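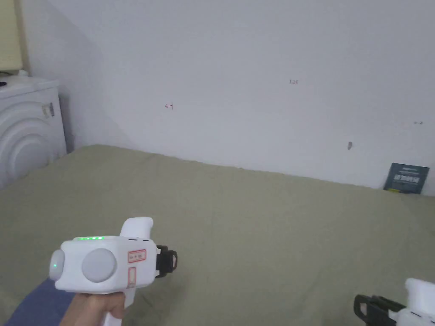

The grippers at the folding station, washer end.

Project Wistden: progress report to the Omden small builds fund
December 2021

Hi Hadiza,

I promised you the long version this time, so get a coffee! The hand-held grippers are built, they have their lights and stickers, and we've moved on to cloth, which I've been itching to do ever since you signed off on the second payment in May.

Quick refresher, as I know you read a pile of these. We're building a laundry folder for a home, small enough to live next to the washer. Before the arms get a say in anything, a person does the folding with the same jaws the arms will carry, and we record the hand motions and work from those. Ashok did the jaws and I did the housings (and re-did them, and then sanded them for what felt like a month).

We have 28 usable folding runs recorded so far. The plan said 30 by now, so we're 2 short, and that's on me. I spent a weekend chasing a loose connector in one handle when I should have been folding. 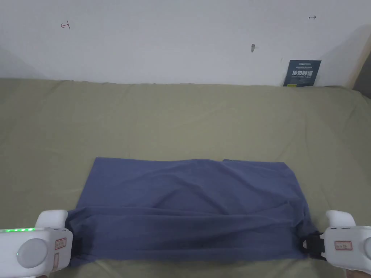 Dark cloth is what we're working on now. Towels were easy, they're thick and they stay where you put them. Anything thin slides out of the jaws if you pull even a little sideways, and it bunches at the grip points, so the first fold comes out crooked and every fold after it is worse. Ashok wants to try softer pads on the jaw tips. I'd like to slow the pull down first and see how far that gets us, mostly as it's free. We've agreed to do mine and then his, and to quit arguing about it over dinner.

Emese has been the main folder and she's gotten really good! She does a pinch-and-lift with one hand that I can't copy at all, and her runs are a lot cleaner than mine. I'm going to ask her to redo four of my early ones if she has the patience for it.

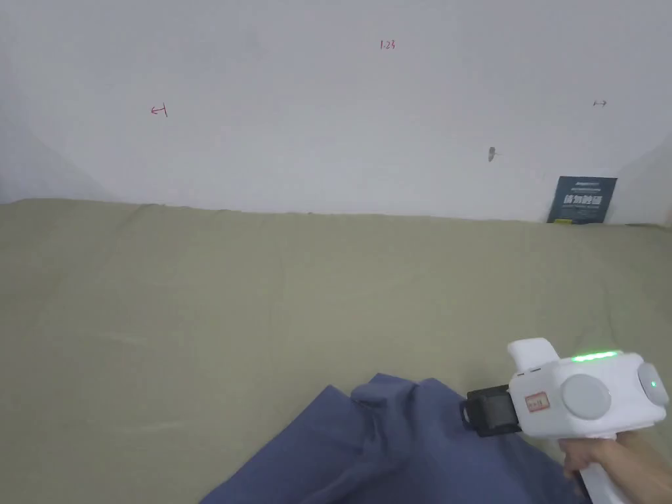
Money next. We've spent $3,177 of the grant, nearly all of it on motors, the two boards from Garg and filament. The Garg boards came late but they work fine. I haven't bought the second set of arm brackets yet and I'd like to hold that line open until we know whether the pads change the jaw weight. Is that okay with you? Shakuntala has the receipts in a folder and can send them whenever you want.

Still to do: the last two runs, the pad test, and bolting one gripper to the arm. I'm nervous about that last one and also can't wait.

Talk soon,
Narendra Sachdeva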